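Notebook, bench side, May 14, 2019

Finally got to the power strips. Been on the list since March. Abilio Arroyo wanted the whole lot sorted before the Clomgate stuff moves in and I said one morning, ha.

What we have out: the long white one with the colored socket inserts (pink, yellow, light blue, teal), the short blue one with the two universal sockets and the USB row. Both cords a mess. Pulled everything onto the flowered mat so I can see what's what, white cord on dark bench was fine but white on white shelf paper was hopeless.

Long strip: continuity ok on every socket, earth ok. Teal insert grips tighter than the others, had to wiggle the tester. Cord measured 263 cm plug to strip, so it will NOT reach the Pevport bench from the wall, whatever the drawing says. Either the bench moves or we get a longer one. Do not chain the two strips. Wrote that on the door last time and the note is gone.

Short one: sockets ok. USB ports, second from the end drops out when you touch the plug. Tape over it for now. Charging only, no instruments off that one.

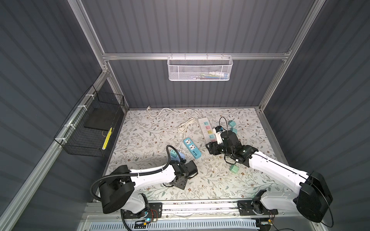
Coiling. Tried the over-under way Drahomíra Doležal showed me and it does lie flatter but takes me forever. Loops the size of a dinner plate, hook and loop tie, plug end left out a hand's length. No zip ties on cords please!! Zip ties are for baskets. Last one somebody cut off took a nick out of the jacket and I had to bin a good lead.

Baskets while I'm at it. White one on the crossbar stays as is, small stuff only, nothing with a cord. It's hung by the rim and I don't trust it with weight. Black one on the left side is tied to the rail, good and solid, gave it a pull. Striped yellow and black thing lives in there, leave it there, I'm sick of hunting for it. Would like a lid or a divider for the black one but thats for another day.

Mat: keep. I know it looks like somebodys kitchen. Cords don't slide on it and dropped screws are easy to find, well, easier. Needs a wipe with the mild stuff, not the solvent. Solvent took the print off the offcut I tried it on. The ribbed wall panels hold dust in the grooves, soft brush top to bottom, then vacuum. Do the walls before the mat. Did it the wrong way round and had to do the mat twice.

Labels: started a sheet. Strip number, cord length, date tested, initials. Brinevex printer is out of tape so its marker on masking tape for now. Put the label at the plug end, you can't read it at the strip end once things are plugged in. Procházka cabinet gets the tested ones, top shelf. Untested goes in the crate underneath and stays there til someone does it.

Load sheet, for whoever asks again: bench lamp plus the two chargers plus the heat gun on low came to 592 W on the meter, call it 600. Heat gun on high goes on the wall socket by itself. Not on a strip.

Still to do
- longer cord or move bench, ask Abilio
- replace USB strip, or live with tape
- 4 more leads in the crate
- tape for label printer
- new note for door, laminated this time

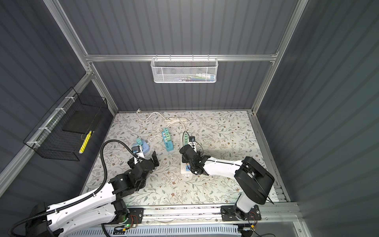
Drahomíra Doležal read this over lunch and says dinner plate is too small, the stiff cords want bigger loops or they spring open on the shelf, and could I please stop putting the plug on the inside of the coil. Also that the taped USB port should just be a replaced strip, she doesn't believe in tape. She'd sooner move the bench than buy a long lead to trip over.

Fine. Bigger loops. Redoing the blue one after coffee, bench question waits for Abilio.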